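Flolham Science Club | September 10, 2019
How do you sew up a cut?

Have you ever watched someone mend a hole in a sock? They push the needle in, pull the thread through, and little by little the two edges come together. Surgeons do something very like that with people, and it's brilliant to find out how!

First, some words. A doctor's stitch is called a suture (say it "soo-cher"). The same word is used for the thread. Our skin, and all the soft stuff underneath it, is called tissue, although it has nothing to do with the kind you blow your nose on.

Why do cuts need stitches at all? Small ones don't. If you scrape your knee, your body makes a scab and gets on with growing new skin underneath. But if a cut is long or deep, the edges can gape apart, and then your body has a big gap to fill. Stitches hold the edges side by side so that the gap is tiny and the healing goes faster (and the scar is usually smaller too).

Surgeons don't normally hold the needle in their fingers. They grip it with a tool called a needle driver, which has two slim jaws that close tight, a bit like tiny pliers. A second tool, a grasper, can hold the thread or the tissue. Look how fine the thread is! 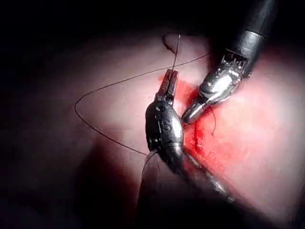 Gemma Villa wrote in to say that she had 2 stitches in her chin when she was seven, and the bit she remembers best is that the thread was thinner than her own hair ribbon and "looked like a spider's leg". She wants to know if it hurts.

Good question, Gemma! Before stitching, the doctor numbs the skin with medicine. That can sting for a moment, but then you mostly feel some pushing and tugging. For a big operation you are fast asleep the whole time.

Now for the clever bit, the knot. A shoelace bow would be far too loose, so surgeons wrap the thread round the tip of one tool, grab the loose end with the other, and pull it through. Then they do it again, often the opposite way round, so the knot lies flat and doesn't slip.

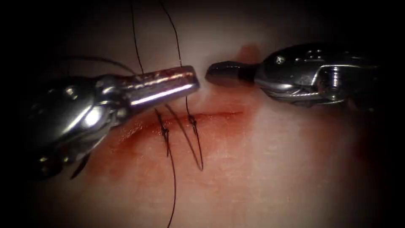 After the knot is pulled snug, the ends are snipped short and it's time for the next stitch. Some threads slowly dissolve inside the body, all by themselves. Others have to be taken out by a nurse or doctor once the skin has joined up.

Try it yourself! Ask a grown-up for a thick piece of string, tie it round a chair leg, and see if you can make a knot using 2 pencils and no fingers. Retno Setiawan managed it on go number 44. Send us your score!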